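Lençol de baixo com elástico Hurari 407

Wamov – Têxteis para o lar / Quarto / Lençóis de baixo
Referência: Hurari 407
Disponibilidade: em stock

Lençol de baixo em percal de algodão penteado, fio simples, ponto tafetá 1/1. Acabamento mercerizado, sem resinas anti-rugas. O tecido é fornecido pela tecelagem Zolbridge, em atividade desde 1959.

Características técnicas
Composição: 100% algodão
Gramagem: fina, adequada a uso durante todo o ano
Elástico: perimetral contínuo, cosido em bainha dupla
Cantos: costura de segurança com 7 pontos por centímetro
Cor: cinzento médio, tingimento reativo em peça
Peças por embalagem: 1 (fronhas vendidas em separado)

Medição do colchão
A altura deve ser medida com o colchão sobre o estrado, de costura a costura, incluindo o sobrecolchão, se existir. Um lençol demasiado justo solta-se nos cantos; um lençol com folga excessiva forma pregas no centro. Em caso de dúvida entre duas alturas, escolher a maior.

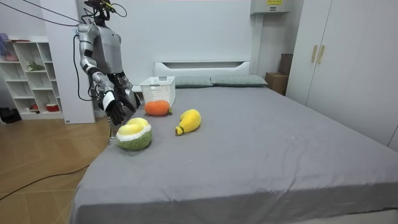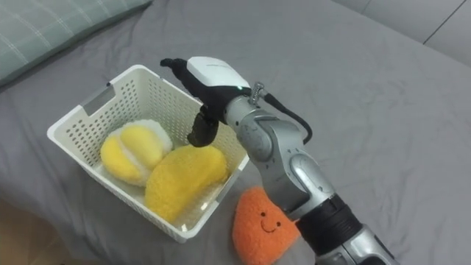
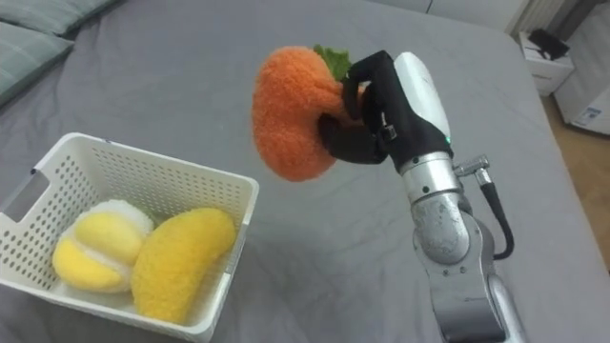 Lençol cinzento em cama grande.

Setareh Daneshvar

A versão anterior, Hurari 383, usava elástico apenas nos cantos e foi descontinuada em outubro. As fronhas dessa série continuam compatíveis em cor, embora possam existir ligeiras diferenças entre lotes de tingimento. Para conjuntos completos recomenda-se encomendar todas as peças na mesma data.

Lavagem e secagem
Lavar antes da primeira utilização, a 40 °C, com cores semelhantes. Máximo 60 °C. Não usar lixívia nem amaciador – este último reduz a absorção da fibra. Secar na máquina a temperatura baixa ou ao ar, na sombra. Passar a ferro ainda ligeiramente húmido, pelo avesso, evitando a bainha do elástico. Encolhimento previsto na primeira lavagem: já compensado no corte.

Trocas
Aceites em artigos não lavados, na embalagem original. Peças cortadas por medida – colchões redondos, camas articuladas, cantos chanfrados – não têm troca.

Artigos relacionados
Fronha Hurari 407
Resguardo de colchão Onu
Lençol de cima Hurari 407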